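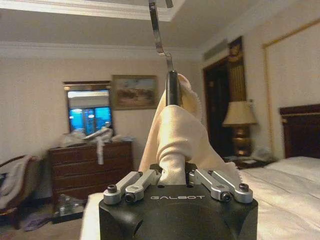 **Westerberg Cloth Handling Group, Planning and Control**

We want one software engineer to work on grasp planning for soft things: sheets, towels, cloths, whatever ends up on a bed. The job is for 9 months and we can't promise more than that.

Read this part before you apply. We are not close to a robot that tidies a hotel room. Our planner, Firuten, picks a point on a cloth and asks the arm to go there. It was written for boxes. It treats fabric as a lumpy solid, and it is wrong often enough that we stopped trusting its confidence score last winter. If you have seen a video of a robot folding laundry and would like to build that, ask how many takes it needed.

What you would do:

- Replace the grasp scoring in Firuten, or tell us why it should stay.
- Make the wrist view and the head view agree on where the cloth is. They frequently don't.
- Write a replay tool for our 300 logged grasps, so that a change can be checked before it goes on the arm.
- Label failures by cause. This is dull and takes up more of the week than anyone would like.

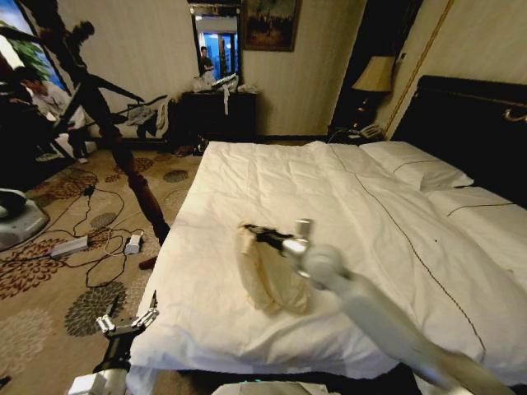
*Cream cloth in the right gripper, left gripper open.*

You should write solid C++ or Python and have debugged something that moves. Cloth simulation is welcome, though we have thrown out two simulators already and will argue with you about a third. A degree is fine. So is no degree. We don't need anyone who plans to fix it all with a bigger model and no test set.

The team is 6 people. Expect up to 50 percent of your time next to the hardware.

To apply, send a resume and one page on a piece of your own code that failed, with what you measured and what you changed. Please leave out the cover letter. Write to Shobha Rajan, Planning and Control, by 4 October 2018. Interviews are in November and include an hour with our logs.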